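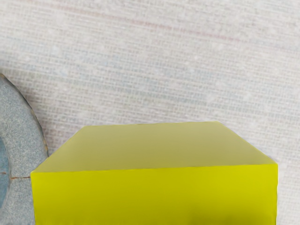 **Tidying as a benchmark: can a simulated arm put away a shelf?**
Geum-ok Ahn, Lwazi Zulu
Supervisor: Catriona Nisbet
2025-11-13

## 1. Question

Putting loose items back where they belong is a chore most people finish without thinking. Shops pay for hours of it. We asked how much of the job a learned policy can do today, using the Guscombe simulator and no physical arm. Our earlier report (May) covered the literature, so it is not repeated.

## 2. Setup

Real stock is replaced by plain solids on a woven cloth. The policy, Tokik, was trained on 3,414 simulated episodes. It receives camera images only – object positions are never passed to it. Training was repeated with 3 random seeds and the same settings each time.

An episode counts as a success if the target object is lifted, moved and released inside the goal area. Pushing it there does not count. Gordon Petrenko wrote the scoring script, and we changed one thing in it: the time limit now starts at the first arm motion.

## 3. Object pose

Most of our debugging time went into rotation. With a cube turned relative to the camera, the gripper has to turn as well, or it closes on two corners. From nearly overhead only the top face gives useful information. Its edges are sharp against the cloth, but the shading across the face is uneven, and our first edge detector treated the border of a highlight as a side of the cube. Raising the threshold fixed this for yellow and made it worse for gray objects.

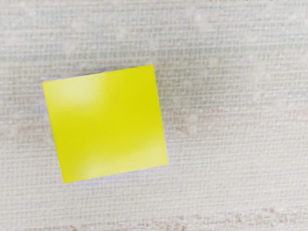
## 4. Results

On the held-out layouts, 19 episodes failed. Of these, 6 were wrong grasp angles. The others were mainly contacts with a neighboring object during the approach, where the gap was too narrow for a finger.

Widely spaced items are handled well. Crowded items are not, and a household shelf is crowded. We would not put this policy on a shop floor.

## 5. Remaining work

- Add soft items such as towels. Guscombe supports cloth, but slowly.
- Let the policy push a neighbor aside before grasping.
- Rerun the gray objects with the old threshold.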